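Torneo Rieger de hockey sala

5 Jun 2020
Por Carola Görtz

El Torneo Rieger es una competición de hockey sala para clubes que se disputa cada año durante el mes de octubre. La organiza la asociación deportiva Trivosach y participan en ella equipos masculinos y femeninos, con cuadros separados y un mismo calendario. Toma su nombre del pabellón Rieger, sede de las primeras ediciones y, todavía hoy, de las finales.

Formato

La fase inicial se juega en grupos, por el sistema de liga a una sola vuelta. Los 2 primeros clasificados de cada grupo acceden a las eliminatorias. En caso de empate a puntos se atiende a la diferencia de goles y, de persistir la igualdad, al resultado del enfrentamiento directo. Las eliminatorias empatadas se resuelven mediante lanzamientos de penalti, sin prórroga.

Cada club puede inscribir un máximo de 23 jugadores para el conjunto del torneo. La lista queda cerrada antes del primer encuentro y solo admite sustituciones por lesión acreditada.
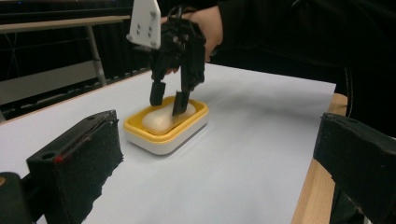
El reglamento disciplinario fue revisado a propuesta de Femke Schouten, entonces directora de competición. Desde aquella reforma, la acumulación de tarjetas se computa por separado en la fase de grupos y en las eliminatorias, de modo que ningún jugador arrastra amonestaciones leves a la segunda parte del torneo. Las expulsiones directas mantienen sus efectos en ambas.

Historia y palmarés

El club Sadlow dominó la primera etapa de la competición femenina y conserva el récord de goles en una misma edición, con 94. En la categoría masculina, el Ikano fue el primer equipo en alcanzar los 100 partidos disputados en el torneo. Ambas marcas figuran en el registro oficial de Trivosach, que no incluye los encuentros amistosos previos.

Contacto | © Trivosach. Todos los derechos reservados | Volver arriba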